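# Tabletop Pick Set — README

March 28, 2020, by Imad Awwad

Print this page | E-mail this page

Filed under: Student projects, Robotics club

Tabletop Pick Set is the recorded data from the Skolon robotics club's second-year project. Two arms share one table and put groceries and small items on a tray. Daichi Iwasaki wrote the recording software, and I looked after the episodes and the labels.

## What is in it

- 100 episodes in total, all driven by hand by club members
- 22 of them held back for testing
- 4 operators, named only by letter

Each episode has wrist and fixed camera video, joint positions for both arms, gripper opening, and one line of text giving the task. A typical line reads "put the biscuits on the tray" or "put the yellow one on the tray".

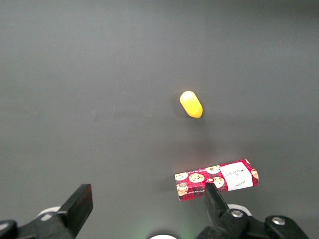
Left and right always mean the robot's own left and right. Facing the arms from across the table, you will find them swapped. We got this wrong in the first batch from December and had to relabel 47 episodes, so please check any script written for the old version.

## Folders

 episodes/ one folder per episode
 tasks.csv episode number, task line, operator letter
 splits/ train.txt and test.txt
 tools/ Daichi's player and the Oshima converter

The player, Puseo, needs nothing beyond a normal Python install. The converter is only needed if your code reads the Oshima layout — most of the club doesn't use it.

## How episodes were recorded

The operator reads the task line aloud, starts the recording and moves one arm or both. Items are put down afresh before each episode, at any angle. Drops are kept if the operator picked the item up again, and the note column in tasks.csv says so.
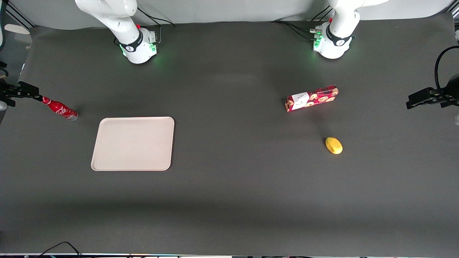
Either arm may be used for any item, and operators had their own habits. Operator C nearly always starts with the right arm. If you train on a single operator, expect the result to copy this.

## Known problems

- Wrist and fixed video can drift apart by a few frames in long episodes. Use the timestamps, not the frame numbers.
- "Biscuits" and "cookies" both appear in the task lines for the same item. We left them as they were spoken.
- Gripper opening is in motor units. Proneck, our older project, used millimetres, so don't mix the two without converting.

## Using it

Free for coursework and club use. Send corrections to Daichi or me with the episode number, and leave the test split out of training if you want your result on the club's results page.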